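25 November 2023
Bench notes, cloth and cover trial, Sorkotia room

Started at the sink end. Aim for today is to settle which cloth we keep for wiping down covers, and to write the folding routine so that it stops changing every time. Previous notes on this are spread over two notebooks and do not agree.

Cloths

Pulled 11 blue cloths from the Plillulmont bag. Two went straight to the rag bin, holes near the middle. The rest are fraying along at least one edge. Trimmed one with the rotary cutter to see if it helps. It sheds less for the first wipe and then goes back to shedding as before. Not worth the time. A zigzag stitch might hold, but the machine is at Futisov until December.

Lint check: wiped dark card, ten strokes, tape lift, looked at the tape under the lamp. The blue cloths leave short fibers, mostly from the cut edge. Folding the edge inside before wiping brings this down to almost nothing. Do that from now on.

Wash: 55 degrees, no softener. Softener was used on the last batch and those cloths push water around and do not take it up. Rewashed four of them and they are better – still slower than the untreated ones.

Covers

The white cover creases along the old fold lines whatever we do. Tried three things:

Hanging overnight from the rail. Fine creases remain, long folds gone.

Steam from the back. Works, but the edge ripples if the steamer stays in one place. Keep it moving.

Laying flat under a board with a 1000 g weight at each corner. No visible change at all. Dropped.

Going with hanging. The rail needs a second hook on the left, as the cover slides toward the low end.

Folding routine, draft

1. Shake the cover out away from the counter.

2. Spread it and smooth from the center to the edge with the flat of the hand. Faint creases can stay.

3. Wipe with a blue cloth, ragged edge folded in. Between passes the cloth can lie on the cover, bunched up is fine.

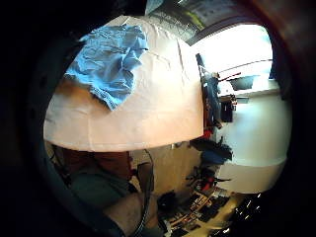
4. Take the cloth off before folding. Last time one got folded inside and left a damp patch.

5. Fold in half lengthwise, then in thirds. Do not press the fold.

6. Label facing out, onto the Arabzadeh shelf.

To do

Second hook for the rail.
Order more cloths, hemmed if they have them, same size.
Repeat the lint check after five washes, same card, same lamp height. Tape is nearly finished.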